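Artificial Plants and Fruit at Home: Frequently Asked Questions

I get more mail about fake greenery than about anything else on this site, and most of it comes from people who have just read a product page and want it to be true. I own a fair amount of the stuff. I am still not sold on much of what is said about it.

Do artificial plants really need no care?

No. They need no water. They collect dust from the first week, and dust on a fake leaf looks worse than dust on a real one. Plan on wiping yours down once a month if they stand near a kitchen or a heating vent.

What about the cleaning sprays?

I bought one from Banex and used it on half of a fern for an entire winter. The other half got a damp cloth. I asked Peiyu Kang, who has sharper eyes than I do, to tell me which half was which, and she picked wrong twice. Save your money. If the leaves are fabric, try the cloth on a hidden leaf first, as some dyes run.

The label says "real touch." What does that mean?

Whatever the seller wants. I have handled "real touch" tulips that felt close to a petal and others that felt like a shower curtain. Go and squeeze one before you pay, or buy from a shop that takes returns without an argument.

Is the expensive version worth it?

Sometimes. Dernen and Plarneck both sell an olive tree, and the Plarneck one costs a good deal more. The trunk is better. The leaves, as far as I can tell, are the same leaves. In a corner behind a chair I would take the cheaper one and put the difference toward a decent pot, which does more for the look than anything attached to the tree.
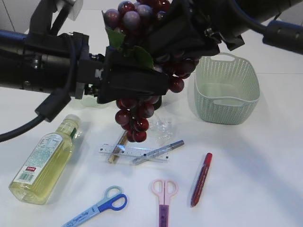
Does fake fruit ever look convincing?

Less often than fake flowers do. Lemons and pears tend to give themselves away because every one in the bag came out of the same mold. Grapes have better odds, as a bunch hides its own faults. Dark red ones shading toward purple, like these, get a lot of help from the color, though the shine is stronger than I would choose and the two green leaves at the top are doing plenty of the work. I would let a bunch like that hang over the rim of a bowl and keep it out of direct lamp light.

Will they fade in the sun?

Yes, whatever the tag says about UV. A Kowalczyk ivy I hung in a south window in December had gone bluish by summer. Reds fade toward pink, greens toward blue. North windows are kinder. Sprays that promise to stop fading may slow it down, but I have seen no proof I would pay for.

Can I use them outdoors?

Only if the tag says outdoor, and even then I'd treat it as a one-season purchase. Wind does as much harm as sun.

Are they safe around pets and small children?

Don't assume so. Berries and small fruit come loose from their stems, and a toddler won't care that the grape is fake. Keep them up high – or skip them for a few years.

Are they greener than buying cut flowers?

Sellers love this one. It depends on how long you keep them, and most people get bored. If you'll still have the same stems in 20 years, maybe. If they go out with the next redecorating, I doubt it.

How do I store seasonal pieces?

In a box with a lid, not stacked, somewhere cool. Attics get hot enough to warp leaves. To fix a bent wire stem, use your hands. To fix a creased fabric leaf, use steam from a kettle, held well back.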